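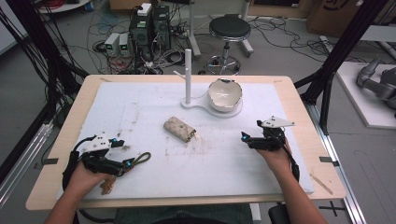
If you're going to be teaching on the Skanness cells this year, you'll spend your first couple of weeks with the hand-held grippers, and I figured it'd help to have somebody write down how the job goes. I came over from hand packing at Cerico, where I'd spent years putting small leather goods and straps into boxes, and I'm one of the people who now shows the arms how it's done. So this is the guide I wanted when I started (thanks to Fionnuala Sheehan for reading it and fixing my cable advice).

## Before you pick anything up

Set the table first. We work on a white foam board because the little stuff, pouches and straps mostly, is easier to pinch off something with a bit of give. Ours have stains on them and that's fine, a stained board works like a clean one. Swap it when it gets dents deep enough to catch a corner.

Then:

1. Start the computer and wait for both grippers to show blue lights.
2. Run each cable back along your forearm. Let it hang loose and it will drag on the strap you're trying to move, and you'll do the whole thing over.
3. Sit close, on a stool that's the right height. Your elbows should clear the table edge with your shoulders down.
4. Put the items where the task sheet says, then turn them a little. Every pass should start with things lying a bit differently – a pouch on the diagonal is good, a pouch lined up like a soldier every single time is no use to the arm.

## A basic strap pass

The first one everybody learns is hanging a loop on the display peg. Go slowly!

1. Close one gripper on the loop near the top and lift until it's clear of the board.
2. Let it settle. A strap swings more than you'd think, and if you chase it you'll teach the arm to chase it too.
3. Use your other hand to open up the loop or steady it.
4. Bring it over the peg from the front, lower it, and open the gripper all the way before you pull back.

If you drop something, leave your hands where they are for a second, then pick it up the way you'd want the arm to. Don't toss the grippers down and use your fingers. I did that all through my first morning and every one of those passes got thrown out.

## A basic pouch pass

Pouches are harder. They're flat, and the gripper wants to skate over them. Come in at one end, tilt your wrist, get one finger of the gripper under the edge and close gently. The Brurkov software takes grip as a number from 0 to 255, and for anything soft I keep mine under 80. Higher than that and you'll see pinch marks, which the returns desk will be happy to tell you about.

## How many, and for how long

A new task needs 200 good passes before Uniyal (they run our training jobs) will try it on an arm. We used to be asked for 300, all from one person, and by the end of that your wrists know it. Now we split it between two people, and it works better anyway, since the arm gets to see two ways of doing it.

Take the breaks. The grippers don't weigh much at nine in the morning and they weigh plenty by two in the afternoon. I do a half hour on, ten minutes off, and I switch which hand leads.

## What it's done to the job

People ask me this at lunch more than they ask about the grippers, so I'll put it here. On my old line we had a packer at every station. Now the arms do the plain repeats and we do the teaching, the odd sizes, the gift orders and anything that comes back damaged. My hands hurt less than they did. I also talk less, because the line was noisy and friendly and teaching is quiet, and I miss that part. A couple of people tried it and asked to go back to packing, and they got to.

The pay grade took a while to sort out. When I moved over I was still listed as a packer, with a packer's rate, until March. If you're switching, get your new title in writing before your first session – ask your lead for the transfer form and keep a copy.

One thing I'd push for is a say in which tasks go over. We got that on our shift by asking. Each of us can mark a task "not yet" on the sheet with a short note, and the notes do get read. Mine have mostly been about buckles.

## End of shift

Open both grippers, set them down on the foam with the cables facing away from you, and wait for the last pass to save before you shut off the computer. Write your count on the sheet, good passes only. Then put the straps back with the straps, please, because the morning person is usually me.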